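12/10/23

Spent the morning on the green sheet again. I still don't believe a flat sheet needs a method. The Flovwood booklet gives it 14 steps, and by step three you are supposed to have "found your corners," as if they had gone somewhere. I laid it out over the table, smoothed it from the middle out the way they tell you to, and the creases stayed right where they were. Then I did it my own way, which is to pull hard on one side and swear, and got the same creases.

The booklet also says never to fold near the washer, because of damp. I have folded near a washer for 30 years and the towels never complained. Besides, where else would the table go? The desk has the other wall, and I'm not folding bedding on a bed I'd have to strip first.

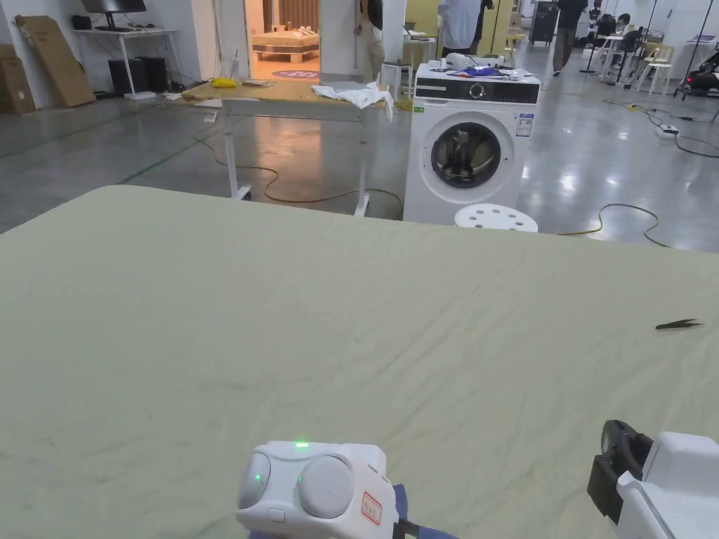 Snežana Kolev thinks the trouble is the cloth and that I should quit blaming the booklet. According to her, a sheet that thin will hold a wrinkle until spring unless it gets folded while still warm, and all the smoothing in the world is just petting it. She wrote this under my last entry, along with a plug for the Karagiannis linen spray, which she says she uses on everything.

Well, maybe. I looked up the spray and it costs more than the sheet did. It also claims to last 200 uses, and I'd like to meet the person who kept a tally. She may be right about the warm part. My mother did hers warm, but she also ironed dish towels, so I don't know that she's much of a guide.

Tried thirds lengthwise after lunch, then halves. It came out lopsided, with a tongue of cloth hanging out one end. Tried halves first, then thirds - better, but too thick for the shelf. I put it on the shelf anyway and the door won't shut.

The white cloth can wait. It's a rag in all but name and I refuse to learn a fold for it.

Need to call Potitz about the shelf. They said April last time, and I didn't believe that either.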